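Darnivance folding set, data card

Contents: 72 clips of trousers being folded on a white table, sorted under 11 garment labels. Compiled by Jianguo Cai in May.

The label "folded" should be read with some suspicion. It was given to anything with one leg laid over the other, and 14 clips carry it although the cloth was left creased and the waist end lumpy. Whether that counts as folded depends on who does your laundry.
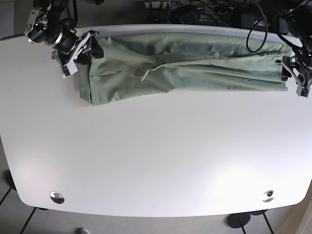 Sage-green trousers, folded lengthwise, with soft wrinkles still in the legs.

Color names are no better. "Green" and "gray" were assigned by eye and overlap – check before you train on them.

Fabric is not labeled. An earlier draft claimed 50 clips of cotton, but the care tags were never read, so the field was dropped.

Not covered: shirts, socks, anything with a pleat.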